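Wed 2 April

# Second week of teaching the arm

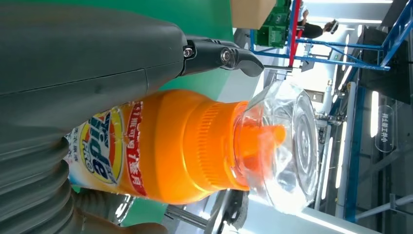 *The orange detergent bottle, from the wrist camera. The clear plastic over the cap is my problem of this week.*

I wrote in September that I wanted to learn teleoperation properly, and now at last I do it almost every day. My project at Kakgate is called Sivine. The task sounds very small: the arm must take a bottle and put it into a box. I drive it from a seat two meters away, and the program keeps everything my hands do.

The first days I was too fast. When I watched my recordings in the evening, I saw that I corrected my path all the time, left and right, like a person who parks a car badly. A robot that learns from this will also learn the nervous part. So I deleted 17 recordings and began again – it hurt a little.

Now I have 494 good ones. I try to make one calm approach, stop for a moment near the label, and only then close the finger. The detergent bottle is harder for me than the plain ones. Its body is glossy and the light makes bright spots on the shoulder, and the wrinkled plastic at the top gives reflections also. In the wrist view I can't always judge where the cap finishes. I look at the edge of the label instead, it is a more honest line.

I also tried to guide the arm by hand, without the controller. For big movements I like it more, because I feel the weight in my own shoulder. For the last centimeters I still prefer the remote way. After eight bottles by hand I was tired and my quality went down.

Tomorrow I will turn the bottle with the cap toward the other side and record a new set. I must also ask at Skimon if they can send softer pads for the finger.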